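Teaching a Robot When to Stop

Pouring is one of those jobs that people learn around the age of three and never think about again. For a robot arm it has stayed stubbornly hard. Picking up a bowl is mostly a matter of knowing where it is. Emptying a bowl into a plate without flooding the table means knowing how the stuff inside will behave in the next half second, and that changes with how thick it is, how much is left and how fast the wrist is turning.

Do-yoon Bang has spent most of the past two years on that half second. Bang leads the manipulation group at Kukon, a small research company that works out of a former print shop in Grulwood. The group's latest result is a training method called Demeo, and its main claim is a modest one. A robot that watches the receiving dish pours better than a robot that watches the bowl in its own hand.

Most earlier systems at the company did the second thing. They tried to estimate how much liquid remained in the container, using the tilt angle and a camera above the table. It worked for water in a clear glass. It failed for sauces and for anything in a bowl with solid sides, where the level can't be seen once the bowl tips toward the plate.

"We kept improving the wrong measurement," Bang said. "The person eating dinner doesn't care what is left in the bowl. They care what is on the plate."

Demeo moves the main camera to the robot's wrist and gives most of the learning effort to what happens below the rim. The model takes in a short run of images and predicts how the surface in the dish will look a moment later. Ripples, streaks and the spread of a drop all carry information about flow. If the prediction and the next image disagree, the arm slows its turn until they match again.

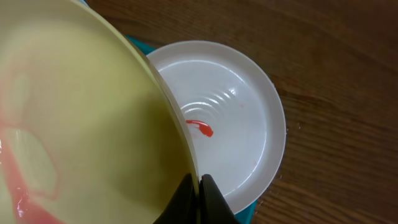
The training set is small by current standards. Kukon recorded 3,000 pours, all of them guided by people moving the arm by remote control. Water, thinned syrup, tomato sauce and several mixtures went into shallow plates and deep ones. The operators were told to pour the way they would at home and to leave their mistakes in. Bang wanted the model to see overshoots, late stops and drips that ran down the outside of the bowl.

Femi Briggs ran the recording sessions and did a good share of the pours. Briggs came to robotics from restaurant work and says the hardest part to get across to the arm was the ending.

"Anyone can start a pour," Briggs said. "Stopping is where it goes wrong. You have to turn back before you've got what you want, and how early depends on how thick it is."

The group tested for this directly. In each trial the arm was asked to deliver 30 grams of liquid into a plate and then return the bowl to level. With the older method, the amount delivered was off by roughly a third when the liquid was one the system had not met in training. Demeo brought the typical error down to 3 grams. On plain water the two methods came out nearly even, a result the team reports in its write-up without much comment.

There are limits, and some are serious. The method needs a clear view of the dish. When the bowl swings over and covers most of the plate, the predictions get worse, and the arm tends to stop early. Steam fogs the wrist lens. Very thick sauces cause another problem, because they leave the rim in lumps and the model has little to go on between one lump and the next. Bang's group tried adding a weight sensor under the plate and got better numbers, but left it out of the main results. A kitchen where every plate sits on a scale was not the problem they set out to solve.

The gripper matters too. Kukon uses a plain two-finger design that holds a bowl by its rim, and the bowl can twist slightly as its contents shift forward. Early on, that slip was the largest source of spills. The team now starts each pour with a small test tilt to find out how firmly the bowl is held, then sets the speed limit from there. Briggs calls the test tilt "the nod."

The next version is already running on a second arm, nicknamed Ojo, which will try to pour while the dish is being moved. Bang expects a first set of results in October. So far Ojo manages it with water if the dish moves slowly and in a straight line. With sauce it still misses the edge often enough that the team keeps a roll of paper towels on the bench next to the emergency stop.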